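Brasent Café Table, Small Round
Item 858

A table for people who have already bought the big table and regret it. The Brasent is small, round and made of wood on top, in a light tan that goes with most things and argues with none of them. The legs are metal. It holds two coffees, or one coffee and a laptop if you're careful with your elbows.

We sell it mostly to offices, where it starts out as a spot for informal meetings and ends up as the place everyone puts their phone down. We've stopped fighting this.

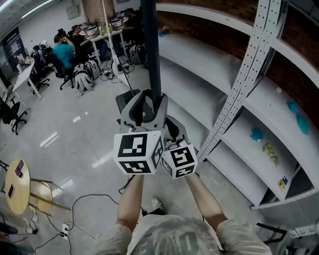
Photo: Thabiso Kekana

The Brasent is at left, holding two phones, with a light wooden chair beside it. It sits well on a glossy tile floor. The office chair is not included, and neither is the power strip, though you'll want one.

Assembly takes one person and the hex key in the box. There are 2 spare bolts in the bag. Please keep them somewhere you'll remember, as we get a lot of mail on the subject.

Top: wood, light tan
Legs: metal
Spare bolts: 2
Ships in: one flat box
Goes with: Jusel side chair, Eton stool

Wipe with a damp cloth. Coffee rings come off the same day. After a long weekend they're yours.

Want to see it first? There's one on the floor at our Mbeki showroom, next to bay 47. Move the catalogs off it and have a seat.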